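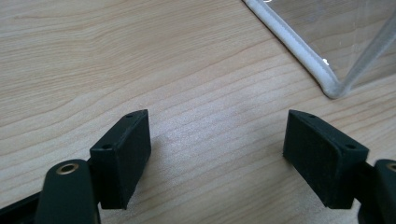 Bench top, finds room, Dritimthorpe store.

3 min read

September 29, 2020

Conservation notebook, Willey assemblage. Continuing with the copper alloy from the second tray.

Strap end, find 536. X-ray plate checked again before any cleaning. Two rivets show clearly at the split end, one complete, one sheared below the head. No inlay on the plate, but there is a denser patch near the terminal that could be a white metal coating. Worked under the microscope at x16 with a scalpel and a soft brush. Soil is a sandy clay and comes off in flakes if slightly damp with 50:50 IMS and water. Used dry, the blade skids. Stopped at the green layer. The original surface is in that layer and I do not want to go below it until Hyun-seo Ji has seen the terminal.

Mineral-preserved textile on the back of the same object, an area of 11 mm by 6. Tabby weave as far as I can tell. Left alone, no consolidant. Drawn at 4:1 and the drawing is in the folder with the plate.

Buckle, find 1211. Iron tongue on a copper alloy loop, so the usual trouble. Tongue has swollen and is pushing against the bar. Two fresh orange spots since the last check, both at the hinge. Chloride strip on the rinse water gave a weak positive. Returned to the dry box with new silica gel. Indicator card read under 15 percent when the lid went on. Air abrasion can wait until the spots stop.

The site record gives 1211 as grave fill, but the bag label says topsoil, same grid square. One of them is wrong. Queried with the Willey archive and wrote the query on the record card in pencil. Do not change the label.

Adhesive test. Joined scrap bronze sheet with the Rodia acrylic at 20 percent in acetone and with our normal stock. Both set within the hour. The Rodia joint strings badly off the brush and left a gloss on the edge, which took three swabs to clear. Will repeat at 15 percent before deciding. Hubáček's note in the March notebook recommends a longer wait between coats, so will try that too.

To do:
- reshoot 536, reverse, raking light from left
- recheck the dry box card for 1211
- reorder No. 15 blades, one box left
- ask Hyun-seo for the textile reference sheets
- XRF slot for the 536 terminal, bare metal edge only

2 comments
11 shares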